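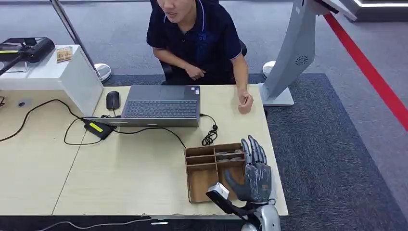
Secretária, portátil e cabos.

Notas para a intervenção — o vale de compras do centro de Lukley, dois anos depois

Abertura. Agradecer, dizer o nome devagar, não contar a história do microfone. Se a sala estiver fria, também não falar disso, que em Treslow passaram dez minutos no tema e cortaram-me as perguntas.

O que venho contar: uma cidade pequena decidiu ter um vale de compras que só vale no centro. O vale chama-se Tokero. O nome foi escolhido por votação entre duas hipóteses e a outra era pior. Não dizer qual era, a não ser que perguntem. Vão perguntar.

Ponto de partida. As pessoas de Lukley gostam muito do comércio local, sobretudo em inquéritos. Respondem que sim, que é fundamental, que dá vida às ruas, e respondem a partir do parque de estacionamento do centro comercial de Danzer. O Marcus Okafor, da sapataria, chama-lhe amor à distância. (Deixar rir. Se não rirem, seguir.)

A ideia era simples no papel. Compra-se um vale, oferece-se à cunhada, a cunhada tem de ir gastá-lo à rua principal. O dinheiro fica, a cunhada descobre que ainda há uma retrosaria, e a retrosaria descobre que ainda há cunhadas.

Números da primeira época. Vendemos 1889 vales. Mostrar devagar, é o único número bonito que tenho. Até ao fim de fevereiro tinham sido usados 1125. Os restantes estão em gavetas, carteiras antigas e, num caso confirmado, dentro de um livro devolvido à biblioteca. Na altura houve quem achasse isto uma excelente notícia, dinheiro recebido e nada para entregar. A Seraina Bachmann, que nos fazia as contas, explicou com muita paciência que um vale na gaveta é uma dívida com boa apresentação. E que a retrosaria não paga a renda com vales que estão noutro sítio.

Portanto, primeira lição: vender vales é fácil. Não usar a palavra «lição» mais do que uma vez, que parece catequese.

Passar para o regulamento. Suspirar, mas pouco.

O regulamento inicial tinha um artigo sobre o troco que ninguém conseguiu ler em voz alta sem respirar a meio. Dizia, creio eu, que não havia troco, salvo quando houvesse. Metade das lojas dava, a outra metade não, e a padaria dava em bolos. O sistema da padaria era ilegal à luz do artigo e foi o único que nunca gerou uma reclamação. Acabámos por o copiar: saldo até ao fim, na mesma loja ou noutra, sem discussão ao balcão.

Aqui contar o episódio do Alois Bühler. Loja de ferragens, quarenta e tal anos de porta aberta, contra o vale desde o primeiro minuto e inscrito desde o segundo, para poder reclamar com fundamento. Foi ele quem perguntou, na reunião, quanto tempo demorava a receber. Silêncio. Demorava seis semanas. Ele disse que a fornecedores que lhe pagassem a seis semanas fazia outra cara. Passámos para uma transferência semanal e ele continua contra, mas agora traz a família.

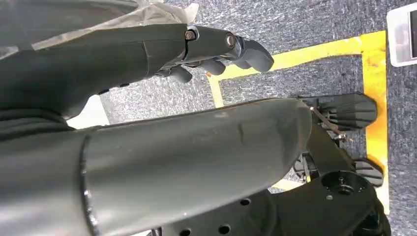

A comissão do vale foi o assunto mais azedo dos dois anos, e a culpa foi nossa, que a escondemos numa alínea. Eram 3 por cento, pagos pela loja, para cobrir a impressão e a plataforma. O valor nem era mau. O problema foi as lojas descobrirem-no no primeiro extrato, por subtração. Olhem para os parafusos desta mão robótica: um sextavado no nó do dedo, outro redondo mais à frente, prateados sobre o cinzento-escuro, à vista de quem passe. Um regulamento devia ser assim, com os parafusos do lado de fora. O nosso era mais como o plástico ali por cima do antebraço, translúcido e cheio de vincos: percebia-se que havia qualquer coisa por baixo. Hoje a comissão vem na primeira linha da ficha de adesão, em letra de tamanho normal. Perdemos 2 lojas por causa disso e ganhámos reuniões mais curtas.

Respirar. Beber água. Ver as horas sem que se note.

Quem aceita o vale. Há sempre quem proponha que se aceite em todo o lado, incluindo o supermercado da circular. O argumento é que assim se vende mais. Vende. Também se gasta todo no supermercado da circular. Em Treslow fizeram isso e a Siwan Owen, que coordena o programa deles, mostrou-me um gráfico com uma barra enorme e várias barrinhas que pareciam erro de impressão. Eles voltaram atrás. Voltar atrás custou-lhes mais conversa do que lançar o vale.

O que eu faria de outra maneira, se me deixassem (não me deixam):

Começava fora do Natal. No Natal vende-se tudo, até vales, e depois não se sabe se a coisa presta.

Punha um prazo de validade decente e um aviso antes de acabar. As pessoas perdoam um prazo. Saber dele ao balcão, com a fila atrás, já é outra conversa.

Ia a cada loja explicar ao funcionário do sábado à tarde. O patrão vem às reuniões, mas quem recebe o vale é o funcionário, que o vira ao contrário e chama a colega.

E falava com os cafés primeiro. O Ivars Sepp aceitou vales no café dele quando mais ninguém queria experimentar, e foi lá que muita gente gastou o primeiro, em partes, ao longo de semanas, uma meia de leite de cada vez.

Se houver tempo: a história do vale fotocopiado a preto e branco. Se não houver, saltar, que é comprida e o rapaz já pediu desculpa.

Perguntas prováveis. Porque não uma aplicação? Temos uma; a maioria prefere papel para oferecer, com envelope. Isto trouxe gente nova ao centro? Alguma, não sei quanta, e desconfio de quem souber. A câmara pagou? Pagou o arranque e apareceu na fotografia.

Deixar as fichas de adesão na mesa da entrada, quem quiser copiar que copie. O artigo do troco antigo vai em anexo, para quem gosta.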